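Visit report: collaborative cell practice at the Lilitz open house

I went to the Lilitz open house in March because our shop is about to put its third robot arm on the floor and our written rules for the first two don't agree with each other. Lilitz publishes its cell rules as a short handbook and lets visitors see how they are applied. I wanted to compare it with what we do. These are my notes, cleaned up for the people at work who asked for them.

Getting in

Sign-in was at the side entrance at 8:30. Visitors get safety glasses and a badge, and long sleeves have to be rolled or clipped. Lanyards are not allowed past the yellow line, so the badge goes on a belt clip. We still hand out lanyards at our own front desk and I have asked for that to change.

Elsa Kristiansen, the cell safety lead, gave the opening talk. It lasted 60 minutes and most of it was on risk assessment. Her main point was that the assessment belongs to the application, meaning the arm, the tool, the part and the surroundings together. An arm sold as collaborative gets a fresh assessment each time the tool or the part changes. At Lilitz a change of fingers counts as a change of tool. At our place it doesn't, and two of us wrote that down at the same moment.

The handbook

The handbook has four sections: before power, during teaching, during running, and handover. Each is one page. The previous edition ran to far more and people stopped opening it.

Before power, the operator walks the cell and presses every emergency stop in turn, including the one on the pendant. The result goes in the log with initials. Last year the log for the training hall had 1,528 entries for this check. I was allowed to leaf through it. A few entries had no initials, and those were circled in pencil and followed up by a note in the margin.

During teaching, one person holds the pendant and that person is the only one inside the marked area. Speed stays at the reduced setting. A second person may stand outside the line and talk, but may not reach in. If the second person needs to move a part, the arm is stopped first and the person with the pendant says so out loud. I saw this done several times over the morning and it looked slower on paper than it was.

During running, the handbook is mostly about who can clear a fault. Trainees can clear a missed pick. A collision stop goes to a lead, and the program isn't resumed from the middle. It goes back to a home position and starts over.

Handover is the page I liked best. The person leaving writes down the tool fitted, the program loaded, the payload setting and anything odd. "Nothing odd" has to be written out in full. Ita Mulcahy, who looks after training records, told me the payload line is there because a wrong payload setting can sit unnoticed through a whole shift.

The training hall

The hall is a long room with benches down both sides. Cells are marked on the floor in tape and each has its rules page in a plastic sleeve at eye height. Honico supplied the light curtains on the two fenced cells, and the open cells use Noguchi floor scanners. I asked about mixing suppliers. The answer was that the scanners are tested monthly with a standard test piece and the records for both makes are kept in the same binder, in the same layout.

We spent the last hour before lunch on workspace setup, going through the rules for parts used in teaching and grasp trials.

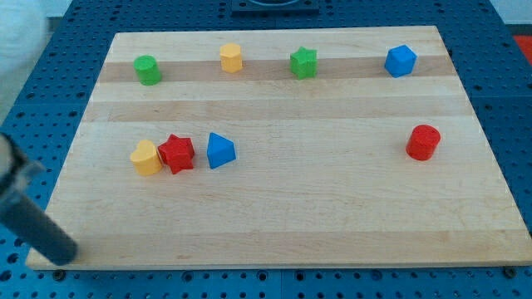 Our own teaching bench is where most of our small stops come from, and the Lilitz rules for one are stricter than I expected. Trial parts must have no sharp points or loose pieces, they start from positions the operator can see without leaning in, and the surface under them has to be agreed before the program is written. The parts on the board were small colored wooden blocks: cylinders, stars, a heart, a cube and a few others. Three of them sat close together at the front left, while the red cylinder had a wide stretch of bare wood beside it. The handbook treats those as separate cases. A part with clear space on all sides can be approached at the normal teaching speed. Parts that are touching or nearly touching get a slower approach, and the finger clearance is checked by eye from outside the line before the first descent. A grid of holes like the one in the blue table is useful too, as a fixture can be put back in the same place and its hole position written on the handover page.

Afternoon

The afternoon was a session on records, run by Mulcahy. Lilitz keeps its assessments in a system called Putetti. It held 1,058 open and closed items on the day, and each one links to the tool and part it covers. Search is by tool number. I would have preferred search by cell, and she said others had asked for it.

There was a question about near misses. They go in the same system and can be filed without a name. Kristiansen reads each one and answers it within the week.

What I am taking back

– Belt clips in place of lanyards.
– A finger change triggers a new look at the assessment.
– One-page handover sheet with a payload line.
– Separate approach speeds for clear and crowded parts.
– Emergency stop check logged with initials at each start.

I have a paper copy of the handbook at my desk for anyone who wants to borrow it. The page on handover is already photocopied and pinned up by cell two.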